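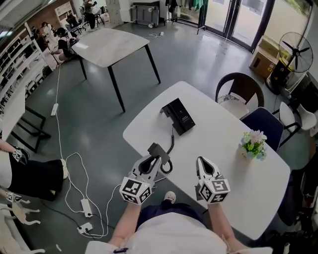
Subject: Re: [oldphones] Corded phone for the front table – worth it?

On a morning in May, a list member wrote:

> We finally put a corded phone back on the front table at the Wudby office, after years of everybody using their own cell. Black desk set, coiled cord, nothing fancy. I got it from the Berkach surplus shelf for 13 dollars.
>
> I'm a convert. The sound is better, you can tuck the handset under your chin, and visitors know what it is without asking. I think every shared office should have one. My plan is to put a second on the back table and a third by the glass doors.
>
> Two questions. Does anyone have a good way to keep the cord from tangling? And is it worth paying McKinnon 80 dollars a set for the refurbished ones, or should I keep buying from the shelf?

I'll take these out of order, and I'll say up front that I'm not sold on the third phone. I'm barely sold on the second.

First the sound. People on this list say corded sets sound better and I've said it myself. But better than what? If your office line runs through the same little box as everything else, the handset is the last few feet of a long trip. A good handset on a poor line is a poor line. Before you buy more, call the same person twice from the same chair, once on the desk set and once on your cell, and ask them which was which. I did this in our place with a set I was very proud of and the person on the other end picked wrong. They also didn't care much.

Now the cord. You'll get a lot of answers on this and most of them are for sale. The swivel gadget that goes between cord and handset does work, for a while, and then it starts to crackle. I've thrown out 3 of them. The Arberg one lasted the longest in our office but I wouldn't call that praise. What I do now is unplug the cord at the handset end, let it hang over the edge of the table, and wait until it stops spinning. Takes a minute. Most tangles come from people picking up with one hand, switching to the other, and hanging up with that one, so every call adds a turn. You can try telling people this. I tried. It had no effect that I could measure.

A longer cord is a trap, by the way. Everybody wants one and then it lies across the table and takes the coffee with it. On a shared table you also have whatever else lives there. Ours has a little potted plant that somebody moves to the middle every morning and somebody else moves back. If the cord can reach the plant, sooner or later the plant is on the floor. Put the base where the cord falls short of anything you'd be sorry to sweep off, and keep the flowers at the other end.

Same for a base that stands up steeply. They look smart and they save room, but give the handset a good yank from the side and some of them walk right along the tabletop, especially a smooth white one. I'm skeptical of the sticky pads people recommend. They hold fine until you want to clean under them. A square of that rubbery drawer liner did more for us and I already had it.

On the placement. You want one by the glass doors and I'd like to know what for. Who is going to stand there and talk? It's bright, people go in and out, and if your place is anything like ours that's where the flattened boxes end up in front of the fan. You'd also be running a line across the floor to get there. We already have power strips in places I don't love and I'm not adding a phone wire to that. If you must, go along the wall, under the shelves, and take the long way. Measure it first. I've seen people (me) buy a wire that came up short by the width of a doorway.

The back table I could be talked into, if people really sit there. Do they have a proper chair? A desk phone at a table with a bad chair gets used for the first week. I'd leave it at one phone for a month and put a scrap of paper beside it, with a mark for every call made. We did this in the old building and ended up with 291 marks in the first month, which sounds terrific until I tell you that most were one person calling the front door to be let in. The month after, it was so few I quit keeping the paper.

As for McKinnon, I don't see where the 80 goes. I've opened two of theirs next to two from the Berkach shelf and they had been wiped down nicely and had a new cord. The hook switch was the old one in both cases, and that's the part that fails. If they start replacing hook switches I'll change my tune. Meanwhile buy from the shelf, take a spare cord while you're there, and before you pay, press the hook down slowly some ten times and feel whether it comes back up the same way each time. If it's lazy, put it back. Check the small print on the front too – on some of those sets it rubs away to nothing, and then you get asked which button is hold for the rest of your life.

Cleaning: damp cloth, drop of dish soap, and stay off the strong stuff. I know somebody is going to reply with the toothpaste method. It leaves a haze on black plastic, and I have the handset to prove it.

If you do put the second one in, I'd like to hear the tally after a month. Not how people feel about it, the tally.

--
To leave the list, send a blank message with "off" in the subject line.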